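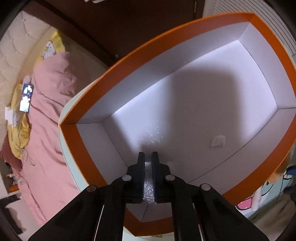
Clatix to Expand Automated Packing Support at Brimen Site

BRIMEN, October – Clatix today announced that it will extend automated packing support to all four lines at its Brimen fulfillment site, following a trial on two of them. The system was developed with Clultska, the company's equipment partner.

Under the new arrangement, machines will take over the repeated lifting and placing of light goods. Employees who now do this work by hand will move to order checking, repairs and returns. The site employs 958 people, and 400 of them will receive paid training before the change takes effect. No positions will be cut as part of the expansion, and current pay grades will be kept.

"Our packers know which items slip and which boxes give trouble," said Zinash Endale, Director of Operations at Clatix. "They helped set the pace of the trial lines, and they will do so again on the next two."

Shift lengths will remain the same. Employees may apply for the new roles through their supervisors. A second site, Beyene, is under review.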